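Home & Wardrobe | Features | Clothes Care

Print this article | E-mail to a friend

The Small Laundry

Amedeo Caruso starts with the stockings because they go wrong first. He runs the finishing room at Longo, a garment care shop in Bernitz that takes in the clothes most people wash badly at home: hosiery, thin knits, blouses with sleeves that won't lie down. The shop handled 1,232 pieces last April, and a good share of them weighed less than a paperback.

The work is done on a flat surface at waist height. Caruso likes a cutting mat, the kind sold for quilting and dressmaking, with a printed grid. A fold can be lined up against the grid without a ruler, and a mat wipes clean. He has used the same type for years and buys a new one when the lines wear off. 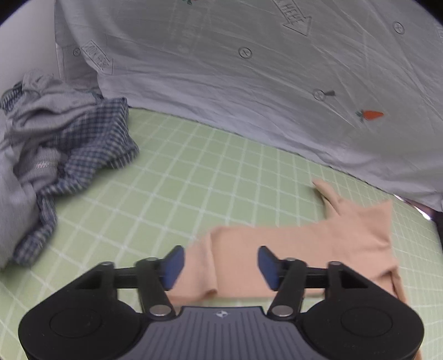
Photo: Dollier Features

Sheer nylon has its own habits. It clings to itself, it creases softly wherever it is dropped, and it catches on anything rough. Caruso takes his watch off before he touches it. He finds the toe first and opens out any flap that has turned back over itself, then works toward the top of the leg with the flat of his hand. The pressure is light. If the fabric starts to drag he stops, lifts it and lays it down again.

"People pull from both ends," he says. "That's how you get a long leg and a short leg."

Once the stocking is flat he folds it in half from toe to top, then in half again, and leaves it at that. He doesn't roll hosiery into balls or tuck one cuff over the other, which stretches the band. Pairs go into a shallow drawer, side by side. Beige goes with beige and black with black, and a doubled layer always looks darker than a single one, so he matches shades with each leg opened to one thickness, next to a window if there is one.

Brunello Greco taught him most of this. Greco opened the shop with 700 square feet and one steam table, and he still comes in at seven in the morning to look over the day's tickets. He spent three years before that at Dunell, a knitwear mill, where he folded tops for shipping. By his own estimate the line put out almost 4,000 a week in the busy season. He doesn't miss it, but he kept the method.

The method for a long-sleeved top begins with the body. Lay it face up, neckline away from you, and get the side seams straight before you think about the sleeves. Fabric tends to gather just under the collar, and if it is left there it will set as a crease across the chest. Greco smooths it outward toward the shoulders with two fingers. Then he brings each sleeve out on a diagonal so he can see the whole length of it, down to the cuff.
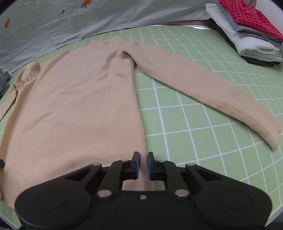 Sleeves with some puff at the shoulder need a different touch. Flattening the puff gives you a hard line that shows when the top is worn, so Greco folds the sleeve in below it, along the side of the body, and lets the fullness sit on top. Ribbed cuffs are left unstretched. The hem comes up last, in one fold if the drawer is deep enough and two if it isn't.

Both men are against hangers for soft knits. They disagree about tissue paper. Greco wants a sheet inside every fold of a pale garment, the way it was done at the mill, and Caruso thinks it is a waste for anything that will be worn within the month. The shop's current practice is to ask the customer.

As for washing, their advice is short. Cool water, a mesh bag for stockings, no fabric softener on nylon. Tops get turned inside out. Everything dries flat on a towel, away from the radiator, and is folded the same evening – clothes left in a heap overnight take twice as long to put right. Caruso does his own on the kitchen table after dinner, with the radio on.

Longo takes in hosiery and knitwear by the piece. Repairs to snags and cuffs are done in the back and usually take a week.

Contact us | Copyright Dollier Features. All rights reserved. | Back to top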